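Speaker notes: Mending at home, and why we stopped
Library evening series, 8/19/20

Slide 1
Welcome people. Mention the restroom is down the hall to the left. Start with the coat story, but keep it short. My grandmother relined one winter coat twice and it outlasted her car.

Slide 2
Thread. Cotton for cotton, polyester for anything that stretches. Old cotton thread goes weak in storage, so tug a length before you sew with it. A 100-yard spool is enough for most households. Pass around the Rustad sampler.
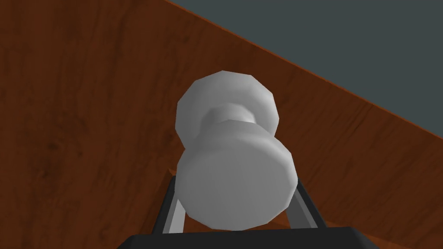

Farzana Talpur wrote in after the May talk that she had thread from the seventies that still held fine, and that a dark drawer makes all the difference. Read her note out. Agree with the drawer part.

Slide 3
Buttons. Sew the shank long enough for the cloth to sit under it. Two strands, waxed if you have wax. Knot on the wrong side. Most buttons that fall off were put on by machine with no knot at all.

Slide 4
Cost. My own numbers from last year: 28 repairs, nearly $200 saved against buying new. Zippers were the only ones I paid someone else to do. Don't read the whole table.

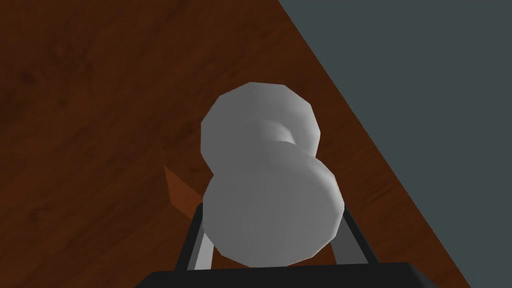
Omprakash Sachdeva objected to this slide last time, saying that I had left out my hours and that at any normal wage the savings were gone. Fair point. Say that I mend while the radio is on and don't bill myself.

Slide 5
Darning. Start well outside the hole, in sound fabric. Lay the long threads first, then weave across. Leave small loops at the turns so the patch can shrink in the wash. Show the gray sock, then the bad one.

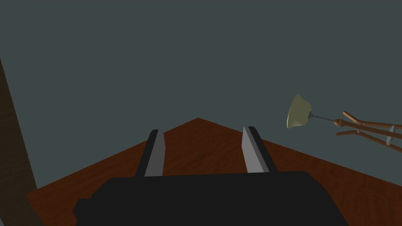

Can you darn a machine-knit sweater?
Use a finer yarn than you think you need and keep the tension slack, and it will hold.

Slide 6
Handout is by the door. Laiba has the sign-up sheet for the zipper class. Bring your own scissors.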